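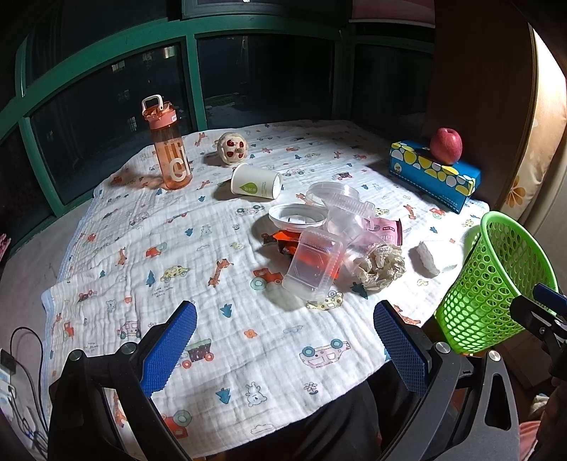
To: Wurkside Allotments and Gardens list
Date: August 30, 2022
Subject: Re: Water on the lower plots, and the Baltow tank

Replying to the list as several people have asked me the same things separately. The earlier message is quoted in pieces so it is clear which part I am answering.

> The trough at the bottom of the lower plots was empty again this
> morning. I was told in May that the float valve would be replaced.
> Has it been?

It has been replaced. The new valve went in at the end of May and it works. The trough is empty for a different reason, which is the pressure. When the top three taps are open at the same time there is hardly anything left by the time the pipe reaches the bottom gate. I stood there with a bucket while the upper plots were being watered, and the flow came down to a dribble. Once they had finished, the trough filled to the line in 35 minutes.

The pipe from the top gate to the bottom is narrow and old and has been joined in several places with whatever was to hand. I would like it replaced, but it would mean digging up the main path, and we can't do that while people are bringing in crops. I have asked Matheson for a price for the work in winter. They have walked the path with me but I have no figure in writing yet. I will post it when I do.

> Could we have a rule about hoses? Some people leave them running
> on the squash while they go home for lunch.

We have one. It is in the tenancy sheet, second page, under Water. Hoses must be held in the hand, and no plot may use one for longer than 15 minutes if someone else is waiting. It doesn't say anything about leaving a hose running with nobody on the plot, but if it has to be held in the hand then that is covered.

I don't want to go round telling people off. If you find a hose running and the plot empty, please turn the tap off and leave the hose where it is. Don't disconnect it. The last time one was disconnected the fitting went missing and there were a good many messages about it.

> Is the Baltow tank ours to use or not? It has been sitting behind
> the shed since spring and it must be full by now.

It is ours to use. The tank came from the Baltow site when they closed their lower field, and they do not want it back. It is not full. The gutter on the shed was draining on to the ground beside it until I moved the downpipe, and there has been very little rain since. By the dipstick it is at a third.

Before anyone starts drawing from it there are some jobs left:

The lid doesn't shut. One hinge has gone and the other is bent. At the moment it is held down with a paving slab. Please put the slab back if you lift it.

The tap at the bottom drips. I have wound tape round the thread, which slowed it. It needs a new washer, and the one I bought was the wrong size.

The tank is standing on 2 pallets, and one of them is soft at the corner. It needs to go on slabs while the water is still low enough for it to be moved. I have the slabs. I need people who can lift.

For drinking, please keep using the mains tap by the top gate and no other. The tank water is for plants. I will put a sign on it.

> On another subject, what is happening with the compost delivery?
> I paid for mine before the summer and have heard nothing.

The lorry from Flarkport could not get down the lane because of a parked trailer, and it went back loaded. The trailer has since gone. They have agreed to come again without charging us for the first trip, but they want somebody at the top gate to meet the driver, as he will not reverse down without being seen back. I can do mornings only.

Everyone who has paid is on my list. If you paid in cash and did not get a slip, tell me now and not on the day. The compost will be tipped on the hard standing by the noticeboard, and you will need your own barrow, because the shared one has a flat tyre and a split in the tray.

It will be the same stuff as last year, green waste, fairly coarse. Some of you found bits of glass and string in it. I raised that with them and was told that it is now put through a finer screen. I would still wear gloves.

> And has anyone else got blight? Mine went over in two days.

Yes, it is on the lower plots on both sides of the path. I lost the outdoor tomatoes and took the tops off the potatoes as soon as I saw the brown patches on the leaves. The potatoes themselves look sound so far. I am leaving them in the ground for a couple of weeks so that the skins set, and then they will come up whatever the weather is doing.

Please don't put blighted tops on the shared heap. It doesn't get hot enough. Bag them and take them home for the council bin, or bury them deep on your own plot. Potatoes left in the ground over winter will carry it through to next year, so when you dig, dig properly, and pull any that sprout in spring.

The varieties sold as resistant have done better, though not all of them. The small cherry types under cover at the top end are clean. If you have grown something outside that is still standing, I would be glad to know what it is, and I will put the names together in one message for people ordering seed.

A few other points while I am writing.

The combination on the bottom gate lock will change when the compost has been delivered. I will send the new number to plot holders directly and not to this list, as there are people on here who are on the waiting list or who have given up their plots. If your address has changed, reply to me off the list.

The grass on the main path is being cut by whoever gets to it first. The mower is back from repair. It takes the ordinary unleaded in the green can, not the mixture in the red one, which is for the strimmer. Please check before filling. The repair was for exactly this.

Somebody has left a roll of netting and a bundle of canes against the shed door, and the door can't be opened without moving them. If they are yours, please take them in. If they are still there when the slabs are laid, they will go on the shared pile.

Plot 15 is free. The tenant has moved away and has left the fruit bushes, which are good ones, and a lot of couch grass, which is not. It will be offered to the next name on the list. If an existing plot holder wants to swap, let me know before that happens.

To sum up what I need: people to help shift the tank, someone to meet the lorry in the afternoon if it can't come in the morning, and a washer for a three-quarter inch tap if you have one in a tin somewhere.

Please trim the quoted text when you reply. The digest for the last week ran to pages and most of it was the same message over and over.

Water and Paths
Wurkside Allotments and Gardens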